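About Punstead

Punstead is a hearing clinic and hearing aid repair service in Esquivel. We test hearing, fit aids, clean and mend the ones people already have, and teach families how to look after them. We are independently owned and are not tied to any manufacturer.

The practice opened in a single room behind the Bilik Arcade, with one test booth and a repair bench. We moved to our present rooms in May, three years later, when the booth could no longer be kept quiet enough during the day. The new rooms are on the ground floor, with level entry from the car park and 11 parking spaces. Two booths are now in use. The larger one fits a wheelchair, and there is space for a parent to sit with a child.

What we do

Adult hearing tests take 40 minutes. Children's tests take longer and are booked in the mornings. You do not need a referral for either, although your doctor may want a copy of the results and we can send one if you sign the form at the desk.

Repairs are done on site where the part is available. Tubing, domes, wax guards and battery doors are usually done while you wait. Receivers and circuit faults go to the workshop at Cedura and come back by courier. We will lend you an aid in the meantime if we have one suited to your loss - please ask, as the loan pool is small.

Last financial year we completed 691 repairs and 230 new fittings. Most of the repairs were on aids bought somewhere else. We are happy to work on these.

Country visits

We run a visiting clinic at Cedura for people who can't easily travel to Esquivel. The next one is on 13th August, in the community health rooms. Bookings are through the Esquivel desk, by phone, email or the text number on your appointment card. 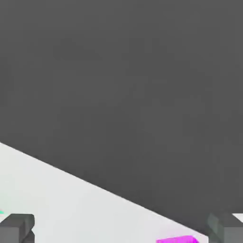
A client at the Cedura clinic wrote to us that she had put off a test for six years, and that the part she had dreaded was being talked to loudly and slowly. Her letter asked us to keep writing things down for people and to keep facing them when we speak. All our staff are trained to do both.

Fees and hours

Our fee list is on the counter and on the Fees page. Pensioners and students pay the lower rate for tests and repairs. Cleaning is free for anyone we have fitted. We are open Monday to Friday, 8.30 am to 5 pm, and closed on public holidays. Batteries can be picked up from the front desk without an appointment.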